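Cabrera signed the inventory sheet at the front desk of the Dulska guesthouse and took the service stairs to the second floor. The date on the sheet was 7 February 2026. The Baert account required every room to be stripped, checked and logged before noon, and he had seven rooms.

Room 71 had been let to a man named Saketti for the winter. The register gave a departure but no forwarding address. Cabrera opened the window four inches, as the procedure stated, and started with the bed.

The bottom sheet was light blue, standard issue. The blanket was blue as well, a heavier weight, and it lay bunched across the bed. The red cloth was not on the list. He read the list again to be sure. Pillowcases, two. Sheet, fitted. Blanket, one. There was no line for a red cloth in any room in the building.
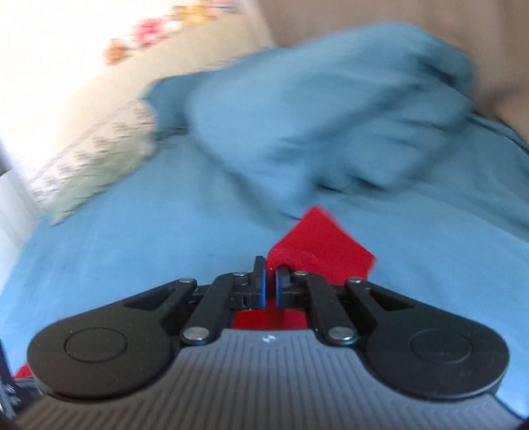 What is done with an item that is not on the list?

It is bagged separately, tagged with the room number and held at the desk until May.

Cabrera knew the rule. He had written part of it, in his first year with Fornen, after a dispute over a scarf. He took a tag from his pocket and wrote 71 on it. Under "description" he wrote "cloth, red." Under "condition" he wrote nothing for a while.

It had been hemmed by hand. The stitches were even for most of one side and then got longer, as if the person sewing had run short of thread or light. In one corner somebody had worked a number in the same red, hard to read except with a thumb. He read it with his thumb. It said 394.

There was no room 394. The building stopped at the second floor.

He folded the cloth in half, then in half again, and put it in the bag. Then he pulled the blanket toward him, found the two corners with the label, and shook it out – more than once, since the fold lines had set. He stripped the sheet from the foot end. The mattress was clean. He logged it as clean.

At the desk the clerk asked whether there was anything from 71.

"One item," Cabrera said, and kept hold of the bag.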